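A Shelf Full of After School: Talking Plates With a Collector

May 30, 2021

I have a weakness for plates with pictures on them. My own cupboard is full of plain white stuff, very grown up, very dull, and every time I go to a friend's place and find a rooster or a windmill under my noodles I get a little jealous. So when a reader wrote in to say she had a whole cabinet of Chinese dishes printed with schoolchildren, and would I like to come and see, I was on the bus before I'd finished my coffee.

She asked me to leave her name out ("my sister will want half of it back"), so I'll just call her the collector. She lives over the old Wurkley bakery, up a staircase that smells of yeast, and she started talking before I had my shoes off.

"Sit down, sit down, you have to start with the big plate. Everybody starts with the big plate."

It's round and white with a thick black rim, and on it are two kids with black hair, white shirts and red scarves, crouched down over some game on the ground. There's a little boxed label that says 放学后, with the pinyin printed in tiny letters over the characters.

"It means after school," she told me. "Which is the best time of day, isn't it? When I was seven I had one hour between school and dinner and I can still tell you what I did with all of it. We drew lines in the dirt with sticks. We argued about the lines. Then somebody's grandmother yelled and we went home."

I asked if that's what the children on the plate are up to. She laughed and said she'd decided it was, and that she didn't care to be corrected.

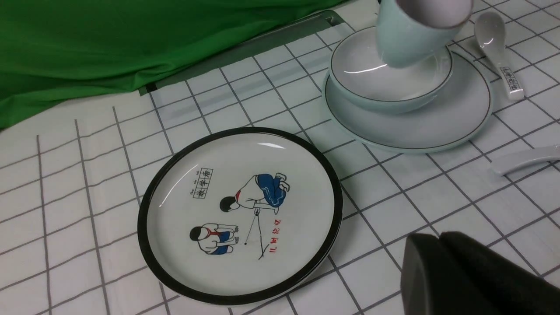
How it started

With a chipped bowl, as she tells it. She was working in the office at Pasau, the kitchen supply place, and somebody had put a box of odds and ends by the back door with a sign saying to help yourself.

"I took the bowl home for my keys. That's all! It was a key bowl. Then in February that year I got the flu and every clean dish in the house was in the sink, so I washed the key bowl and ate rice porridge out of it, and when I got to the bottom there was a picture. I'd had keys on top of it for months. I'd never looked."

That got her. She says a picture at the bottom of a bowl is a completely different thing from a picture on the outside, because you have to eat your way down to it. (I have thought about this a lot since.) Her kids used to race each other to get to theirs, and one of them still tips the bowl toward the light to check before anything goes in it.

She now has 173 pieces, counting spoons, and yes, she counts spoons. She keeps a list in a school notebook, with a star next to anything she paid too much for. I saw a lot of stars. Her most expensive mistake was a teapot from a shop called Illix, and it cost her 242 dollars and doesn't pour.

"It dribbles down the front like a baby. I love it. I would never sell it."

The green ones

I'd assumed it would all be schoolchildren, so I was surprised by the celadon. She likes to set it up as a stack: a wide saucer, a bowl on that, a small cup inside the bowl, and a spoon leaning in the cup. Every piece is the same soft pale green, and the saucer and bowl have a thin dark line around the edge.

"People think it doesn't go," she said. "My sister thinks it doesn't go. But look, you've got all this noise, the kids, the red scarves, the writing, and then you need somewhere to rest your eyes. You wouldn't wear two loud shirts."

We tried it with the big plate on one side and a white rice bowl with a black rim on the other. That bowl has its own pair of children printed right at the bottom, with something red like a flag, so I finally got to see what she meant about eating your way down. A white soup spoon goes with it. It has a small decoration running along the handle, characters and all, and I would have missed it completely if she hadn't told me to look.

"Spoons are where they hide the good stuff. Nobody reads a spoon."

I read the spoon. Well, I looked at it with great respect. My Chinese runs out at hello and thank you. 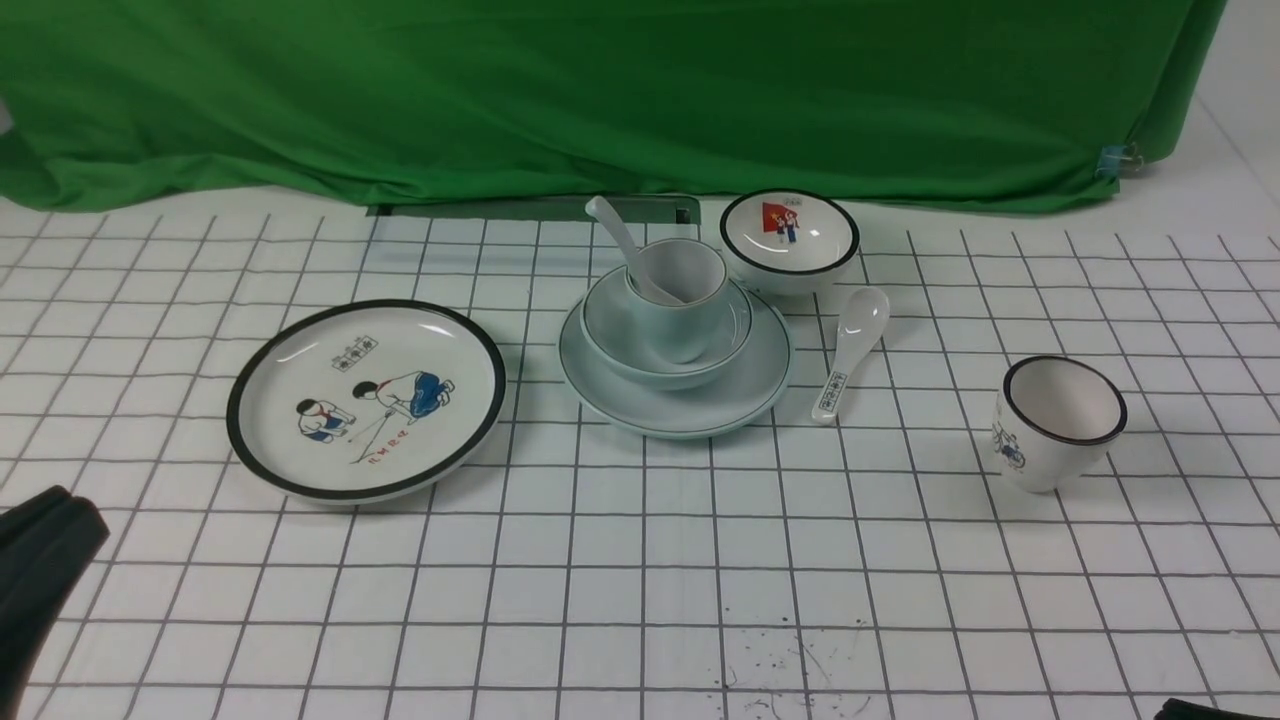
Does she use them?

This is what I most wanted to ask, and I was a bit nervous about the answer. I've met collectors who'd faint if you came near their things with a dumpling.

"All of it," she said. "Every week I take five pieces out of the cabinet and those are the ones we eat off. Then they go back and I take another five. If one breaks, it breaks."

And do they break?

"Oh, constantly."

She hand washes everything with a printed picture, using a soft cloth and no scrubbing pad, and lets it dry on a towel. The celadon she treats with less ceremony. Between stacked plates she puts a paper napkin folded once. She used to have fancy felt circles, but the cat took them.

If you're tempted to start, her advice is to buy one bowl and eat from it for a month before you buy the plate. She'd also skip full sets. Hers came one at a time, mostly from the Ibarra street market, where she goes early and digs through the crates under the tables. She turns each piece over, runs a thumb around the rim to feel for chips, and puts it back if she can't say what she'd eat from it.

I asked what the big plate is for, then.

"Dumplings. You put them around the edge, so the kids can keep playing."

She sent me home with a rice bowl wrapped in a dish towel. I have to bring the towel back, and I've been told to bring dumplings with it.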